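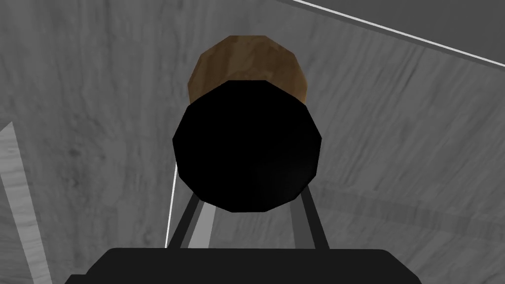 Item 1 – Floor finish, Stubbs reading room. The minutes of the January meeting were accepted with one correction: the finish schedule refers to the reading room, not the corridor. Lindiwe Visser reported that the oil finish specified by Tratau has yellowed at the south windows and asked that a gray stain be considered for the full 170 square meters. The grain should still read through the color, with streaks of lighter and darker gray and a few small dark knots left showing, and a flat painted gray is not acceptable. Adhiambo Mohamedi agreed on appearance but wants the slip rating confirmed first.

Item 2 – Sanding. Mustero quoted 18 working days, including edges and the two thresholds. Turno quoted nine but excluded the thresholds and dust extraction. Agreed to ask Turno for a revised price on the same scope. Shelving on the north wall stays in place – the fixings go into the subfloor.

Item 3 – Humidity. Readings at the east door remain high. Visser to move the second logger away from the radiator and report at the next meeting.

Item 4 – Access. Work to start at 7 a.m. The rear entrance will be used for deliveries.

Actions
Mohamedi: slip test data for the stained samples.
Visser: logger, revised scope to Turno.

Meeting closed at 4:40 p.m.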